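Posted February 2025
By Gøran Björklund

This site uses cookies to count visits. By continuing to read you accept this. Accept | Settings

Progress report to the Premby fund: truck parking and rest places on the Golley road

Dear Vidar Söderlund,

I write this report for the second period of our project. The grant pays for safer overnight parking for truck drivers between the Golley terminal and the harbor. You asked me to write shorter than last time, so I keep to the work that is done, the work that is late, and the money.

Parking places

The plan was to open 35 marked places for long trucks at the Moussa yard. The ground is leveled and the lines are painted on the whole north side. On the south side we have still a problem with the drainage. The contractor has dug one time already, but the pipe was laid with too little slope, and he must do it again at his own cost. I have his confirmation of this in writing. The south side will open in April.

Drivers may use the north side now. They register at the gate with the plate number and the time of arrival. We received 600 registrations in this period. Most of them are for one night, and many are from the same companies. The gate system does not separate a full daily rest from a short break, and the supplier is changing the form so that the next report can show it.

Driver survey

We sent the survey to 200 drivers and made it in two languages. The question that got the longest answers was the one about lighting. Drivers want light at the walkway to the toilets, but they do not want it into the cab when they sleep. We have therefore ordered lower lamps with a shade for the east fence. Several drivers wrote also that the gate is too narrow for the turn from the right. I have measured it and they are correct. To move the post is a small job, and it is included in the April work.

The reservation program

The program has the working name Fetus. I know that you do not like this name, and the team has agreed to find another before it is shown to the public. It can now show free places and hold a place for two hours. It cannot yet take payment. The haulers who test it say that two hours is too short when there is a line at the terminal, and we will try with three.

Money

We have used the grant according to the budget, with one exception. The snow clearing in the yard cost 3000 more than planned. I ask for permission to move this sum from the line for printed signs, where we have money left.

I would be thankful for your answer on the snow clearing before the next invoice is due.

With kind regards,
Gøran Björklund
Project leader 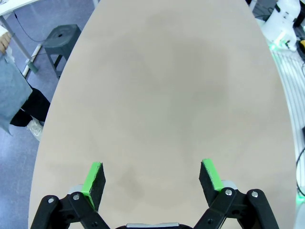
Oval table with darker patches on the top.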